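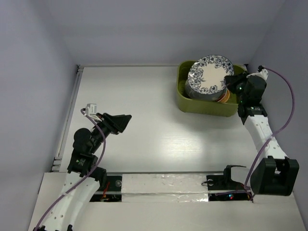 Green bin, back corner, the big round thing goes in first.

Bins again. Got a pile of messages after the last tips page asking how I sort the odds and ends that don't belong in a cupboard, so this is everything I know, typed fast, kettle on.

Pick the bin before you pick the stuff

Rectangular with rounded corners. Round bins waste the shelf. Square ones are ok but hard to lift out one handed. You want a rolled rim, the kind that curls over, because a straight cut rim digs into your fingers once there's any weight in it. Slightly sloped sides are fine and they nest when empty. Too much slope and you lose the whole bottom, so look inside at the store, not just at the top.

Color: pick one dull one and stick with it. Mine are olive green. Clear ones look great for a week and then you see every bit of mess through the side.

Ribs on the inside wall, good and bad. Stiffer bin, but crumbs get in the grooves. Old toothbrush, dish soap, done.

Big round things first

Everybody does it the other way. Small stuff in the bottom, then the big round container won't sit so it ends up balanced on top and comes off on the stairs. Big one goes in first, down one end. If it won't lie flat, lean it. A lean is fine. Top facing up and a bit toward you so you can see what it is without digging.

Then the leftover corner is your slot for flat things. Every round thing in a rectangular bin leaves you corners, use them. Thin things slide right down the side and hold the round one still as well.

Plates and patterned lids

Anything with a nice face goes face up. Blue flowers and leaves on a white border, cream middle, you'll know at a glance which bin it is. Better than a label. I have a label maker, it's in one of the bins, don't know which.

If it's ceramic put a dish towel under it and don't stack anything heavy on the face. If it's tin or plastic still do the towel, painted rims scratch. If it sticks up over the back rim leave it sticking up, but then that bin can't go in the middle of a stack. Top shelf or bottom of the closet with air over it.

Don't push a lid down hard on a container that's going to be stored leaning. Just snug. Pushed down hard on a warm day and you'll be running it under the hot tap in September trying to get it off.

Thin stacks

Orange, red, pale, whatever colors you have, if they're thin and curved at the edge they'll fan out the minute you set the bin down. Two ways to go. Either let them fan, tucked under the edge of the bigger thing so they can't travel. Or a wide rubber band, the flat kind off a bunch of broccoli. Not the skinny ones, they leave a mark and then they snap. Bríd Fitzgerald wrote in to say she uses the cut off cuff of an old sock and I tried it and it's better than the rubber band. Ugly though.

Same-size things together. Sounds obvious. Go look at yours.

Where to pack

Clear surface, light color, bin at the back corner and nothing else on it. The bin at the back means you've got the whole front to lay things out on. I used to pack on the floor and my knees told me about it.

Wipe the surface down first. White tops show streaks something awful, vinegar and water half and half, then a dry cloth, go the long way and not in circles. Don't use vinegar on marble or any real stone, it eats it. Streaks still there after that? Too much product from before. Plain hot water, twice.

If there's a metal rail or track along the edge run a cotton swab down the groove before you wipe the top. Otherwise the dust comes out after, onto your clean top. Corner fittings too, dust lives there.

Buying

Do-yoon Shin asked if the Storport bins are worth it. I have two. Rim is good, handles a bit shallow. Lids sold separately, which annoys me. The Gindance ones are cheaper and thinner and the corners went white on mine after a winter in the garage. Fine indoors. Dont bother with anything that says "decorative" on the sticker, you're paying for the sticker.

Measure the shelf, not the bin. Then take off a finger width each side so you can get your hand in. Learned that with 9 bins already in the trunk.

Weight

Lift test. Fill it, lift it by the rim, walk to the door and back. If you had to change your grip it's too heavy, take one thing out. Usually the round thing. In that case the round thing gets its own bin and the thin stack goes in with the napkins.

Washing the bin

Once in May, once whenever something spills. Warm water, soap, rinse, upside down on a towel but propped on one side with a spoon so air gets under. Flat upside down traps the wet. Smell that won't go: baking soda overnight, dry, tap it out in the mornign. Sun for an afternoon works too but not all summer, plastic goes brittle.

Odd bits

Rim sticky from old tape, use cooking oil, wait, then soap.

Bins stuck together, ice in the top one, warm water round the bottom one. Twist, don't pull.

Felt pads under the bin if it lives on a painted shelf.

One bin in the house stays empty. For when people are coming over and you need to sweep the counter into something.

Seo-ah Um wants to know about cake tins and the ones with the loose bottoms. Thats a whole other page, next time. Send me what you do with yours.

Updated July 13, 2025, fixed the vinegar part.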